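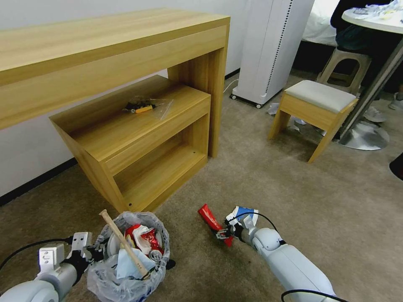 A clear plastic bag holding a yellow and black handled screwdriver, on top of a small open shelf unit.

Lunus opens fixed-fee document review for minor vehicle collision claims

Service covers property damage matters between private motorists and is limited to claims without personal injury

Lunus, a legal information and document preparation firm, has opened a fixed-fee review service for motorists and property owners pursuing or defending small claims after a minor collision. The service is available from December and will operate by appointment, with written material accepted online at any hour.

It applies to disputes over the cost of repairing a vehicle, fence, gate, letterbox or similar property where no person was injured and where the amount claimed falls within the limit of the relevant small claims court or tribunal. Claims for injury, loss of income through injury, and any matter in which a driver has been charged with an offence are outside its scope and will be referred to a lawyer.

Under the service, a client lodges the documents already in hand. These will normally include photographs, repair quotes or invoices, the other party's name and registration details, any correspondence with an insurer, and a short account of the collision in the client's own words. A reviewer then prepares a written report setting out which elements of the claim are supported by the documents, which are supported only by the client's account, and which have no support at all.

The report is limited to 2 pages and is accompanied by a chronology and an indexed copy of the documents. It does not predict the outcome of a hearing.

"Most of the files we looked at during the trial contained enough material to describe the damage," said Ayanda Nel, head of claims practice at Lunus. "Fewer contained enough to connect the damage to the collision, and fewer again dealt with the amount. A quote for a full bumper replacement does not establish that replacement was necessary. The tribunal member will want to know why a repair was not possible, and the answer has to be somewhere in the documents."

The trial was carried out with Bagheri, a panel repair assessor, and covered 59 files. In 40 of them the claimant had obtained a single quote only. The trial files were closed matters supplied with the consent of the parties, and the reviewers were not told the result before completing their reports.

As a result of the trial, the standard checklist has been revised. It now asks separately for:

- the date and time on which each photograph was taken, if known
- the name and contact details of any witness, including passengers
- a copy of any earlier repair invoice for the same part of the vehicle
- a statement of whether an insurance claim has been lodged, by whom, and whether it has been paid
- proof of ownership of the damaged property
- a copy of any letter of demand and the reply, if there was one

The question on insurance has been moved to the first page of the checklist. Where an insurer has already paid for repairs, the right to recover that cost may rest with the insurer under the terms of the policy, and the motorist may be confined to recovering the excess. Clients are asked to supply the policy schedule and the product wording together. A renewal notice by itself is not sufficient.

Absence of a police report

A police report is not a condition of the service. Reporting obligations vary by jurisdiction and depend on matters such as injury, the need for towing, and whether details were exchanged. Clients who have not made a report, and who are unsure whether they were required to, will be directed to the published rules for the place where the collision occurred.

For the purpose of the review, a police report is treated as one document among others. "A report made at a counter three days later records what one driver said three days later," Nel said. "It can be useful -- mostly for fixing the date and the identity of the parties -- but it should not be relied on to prove who was at fault."

Letters of demand

Clients may add the preparation of a letter of demand. The letter identifies the parties, the date and place of the collision, the property damaged, the amount sought and the basis on which it is calculated. It allows a stated period for reply. Lunus will not draft letters that threaten criminal proceedings or a report to an employer, and will not send a letter in its own name.

Files are handled in Dronaser, the document system already used by the firm for tenancy and consumer matters. Each document is given a number when it is received, and that number is used in the report, the chronology and the letter. Originals should be kept by the client.

Fees and availability

The fee for a review is $100, payable when the documents are lodged. The letter of demand is charged separately. Where a reviewer finds at the outset that the matter is outside scope, the fee is refunded in full and the documents are deleted on request.

Appointments can be booked at the Lunus office in Jastton. Documents received by noon on Friday will be allocated to a reviewer the same day.

The service provides information and document preparation only. It is not a substitute for legal advice, and clients with an approaching limitation date should consult a lawyer before lodging documents.

Media contact: Ayanda Nel, Lunus, Jastton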